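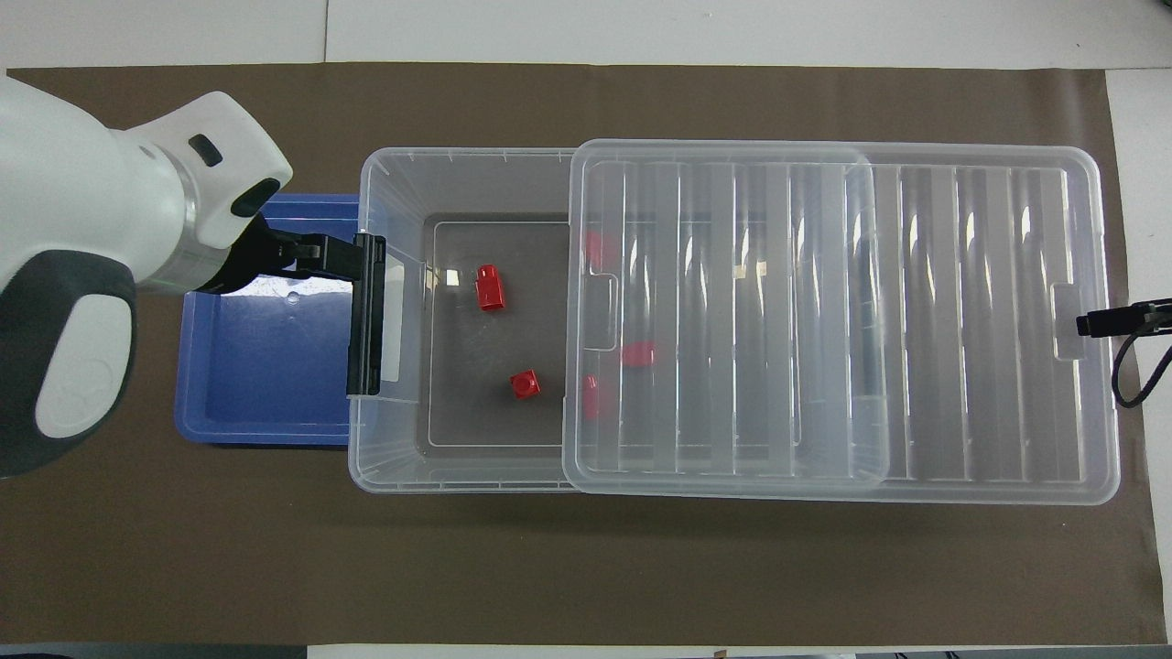
Ngozi Ugwu
Received February 26, 2019

3. What the decluttering studies measure

Figure 1. A clear plastic storage box beside a shallow blue tray on a dark brown mat.

The claim that see-through storage helps people keep a tidier home is repeated so often in household advice that it has come to be treated as a finding. Most of the sources reviewed in Section 2 state it without a reference. Those that do give one lead back, by one route or another, to two studies: the Flasitz household survey and the Layug follow-up. This section looks at what each of them recorded and asks whether it can carry the weight that has been put on it. A clear box of the general sort both studies had in mind appears in Figure 1, together with an open tray, the kind of container that neither study considered at all.

The Flasitz survey reached 400 households by post. Respondents were asked what sort of boxes they kept their belongings in and how tidy they thought their home was. People who used mostly clear boxes gave themselves higher marks. I have no reason to doubt the tally, but a self-given mark is a poor stand-in for a tidy cupboard. Someone who has gone out and bought matching boxes has already decided that tidiness matters, and may well rate the result kindly. The survey did not ask when the boxes were bought, so there is no way of telling whether the tidy habits came first. It did ask about income and floor space, yet the published tables do not break the scores down by either, which seems an odd thing to leave out when a spare room is such an obvious help.

The Layug follow-up is the better piece of work. Its authors visited homes and timed people as they looked for named objects: a roll of tape, a spare fuse, a set of birthday candles. Objects in clear boxes were found sooner, and the difference was large enough to be taken seriously. My difficulty is with the way the boxes were filled. The visitors packed them on the morning of the test, one layer deep, and the householder then searched boxes that had been in use for less than a day. Anyone who has lived with a storage box knows what becomes of it by July. Small things sink, a folded bag ends up against the side, and the view through the wall is of the folded bag. A test of fresh boxes tells us about fresh boxes.

There is also the matter of labels. In the Layug homes the opaque boxes carried none, though most people who use opaque boxes at all write something on them, if only a word on a strip of masking tape. The fair comparison would have been a clear box against a labelled one. The authors say in a footnote that labels were left off "to keep the conditions simple". Simple they may be, but they are no longer the conditions in which people keep their things, and the advice columns that quote the study never mention the footnote.

3.1 The open tray

Shallow, open containers are nearly absent from this literature. Illex, whose storage handbook is quoted in several of the guides, gives them a single paragraph and calls them "temporary". I can find no evidence behind the word. In the diaries collected for the present paper, trays were mentioned again and again as the place where keys, post and chargers went every evening, and several writers had kept the same tray in the same spot for years. A thing in a tray can be seen from above without lifting a lid. If being able to see one's belongings is what matters, as the supporters of the clear box argue, then the tray ought to do at least as well for small items, and it is strange that it was never put to the test.

The Veltenent group has suggested that the tray fails because it fills up. So does the box. What differs is that an overfull tray is a nuisance to look at, while an overfull box can be shut and pushed to the back of a shelf. I would count that in the tray's favour, although I admit that the diaries cannot settle it. They were kept for 10 weeks, by people who had agreed to write about their cupboards, and such people are unlikely to be typical.

3.2 What can be kept

Very little of the usual advice survives this reading. The follow-up supports a narrow statement – that a person can find an object sooner in a newly packed clear box than in a newly packed opaque one with no label. The survey supports no statement about cause at all. Whether clear boxes stay useful after months of ordinary handling is an open question, and the diary entries taken up in Section 4 give some grounds for thinking that they do not.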